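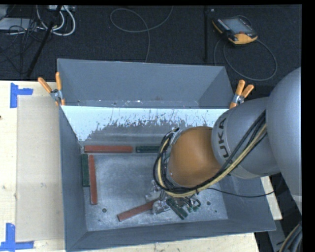 Maj-Britt Sjöberg wrote in to say that the bars lying tight against the side walls are still being left until last on the Willthorpe cell, and that on Thursday the arm gave up on one of them and stopped. Her message prompted this rewrite of the page. The old answers on wall picks have been replaced, and the sections on the cables and the tape marks are new.

Bin cell: common questions

Which cells does this page cover?

The two picking cells at Willthorpe and the one at Dirkuscombe. All of them use the same sloping metal bin and the same red and green bars. The Grirstead cell has a deeper bin and a different gripper. Only the cable section applies there.

Why does the arm leave the bars along the wall?

The gripper needs room for a finger on each side of the bar. When a bar lies flat against the wall, one finger has nowhere to go. The program takes the open bars first, then comes back and tries to nudge the wall bars toward the middle before picking them. If the nudge fails twice, the cell stops with fault 1046 and waits for someone.

What do I do after fault 1046?

Put the cell in manual and follow the usual entry steps for your site. Move the bar by hand to the middle of the bin floor, at least a finger's width clear of its neighbors. Leave the bin, clear the fault on the pendant and restart from the top of the cycle. Don't resume from the middle. The arm still thinks the bar is where it last saw it.

If you get the fault more than twice in a shift, check that the bin is square on its marks before you do anything else.

Can I change the nudge distance?

Please don't do it from the pendant. The value is in program 597 and it is tied to the slope of the bin walls. If you think it's wrong, write down which wall and which direction and send that to Victor Were.

How is the bin held in place?

With spring clamps at the upper corners, the kind with orange handles. Squeeze the handles, push the jaws all the way over the rim and let go. Try to slide the bin with your hand. If it shifts, reseat the clamps. A clamp that has gone weak should be swapped, and there are spares in the drawer under the bench at Willthorpe. Dirkuscombe has to ask for them.

Keep the handles turned away from the side the arm comes in on as far as you can. The arm's path clears them at the heights we use, but anyone teaching a new approach point needs to look for them first. Run the new point at slow speed with a hand on the stop.

What are the blue tape marks on the tabletop?

They mark where the corners of the beige sheet go. The sheet sits flat on the table next to the bin. Line the corners up with the inside of the tape. If you have to lift the sheet for cleaning, leave the tape alone. If the tape comes up anyway, don't guess. Call and we'll jog the arm to the taught corner so you can lay new strips against it.

Old tape gets soft at the ends and collects dust. We replace it whenever the sheet is replaced.

The bin floor is scratched. Does it need replacing?

Scratches and cloudy patches are normal, and so are the scuffs on the sloping walls. They come from the fingers and the bars. What matters is a burr or a dent that you can feel. Wearing gloves, run a finger over the floor and up each wall. A burr can be taken off with a fine file, with the bin out of the cell. A dent deep enough to rock a bar means a new bin.

The small round holes in the floor are supposed to be there. Keep them clear. If they fill with grit, brush it out from the inside.

How often should the gripper be looked at?

Every 14 days, and after any collision, even a light one. The check takes a few minutes:

Power down and lock out.
Wipe the fingers with a dry cloth.
Look for a chipped or bent tip.
Move each finger by hand. It should travel smoothly with no side play.
Check the small fittings at the side of the gripper for looseness. Finger tight is not enough.
Put your initials on the sheet.

Bent fingers are replaced in pairs. Don't try to straighten one. We did that at Dirkuscombe last December and spent most of a week chasing missed picks.

What about the cable bundle on the arm?

The bundle runs along the arm and loops around the wrist. The loop has to be loose enough for the wrist to turn fully both ways, and short enough that it never drags on the bin rim. To check it, jog the wrist slowly to each end of its range and watch the loop the whole way. Stop if any strand pulls straight.

Strands that separate a little at the loop are fine. A strand that hangs down on its own should be brought back to the bundle with a hook-and-loop tie. Plastic zip ties pulled tight have cut into the jackets before, so we no longer use them on moving sections.

Look for shiny spots on the jacket. Those show where it rubs. Mark the spot with a paint pen and look again at the next check. If you see copper or shielding, the cell stays off until the cable is changed.

Can I leave the teach pendant on the floor?

During setup people do, and the carpet is kind enough to it. Keep it screen up, out of the walkway, with the cable in a wide loop. Hang it up before you leave. When the pendant cable gets kinked near the plug, the cell drops out for no clear reason, and that fault is slow to find.

The arm misses every bar by the same amount. What moved?

Most likely the bin. Check the clamps and then the bin's position on the table. If both are fine, ask whether anyone has bumped the camera mount. Rerun the calibration with an empty bin. It uses seven poses and you should stay with it until the last one. If the result is marked red, run it once more, then call.

Who orders parts?

Fingers, clamps and bins come through Fagerlund. Send the cell name and the part wanted, and say if the cell is down. Tape and ties are bought locally.

Who do I contact about this page?

Victor Were keeps it up to date. Corrections from the floor are welcome, and a note on paper left at the Willthorpe bench will reach him too.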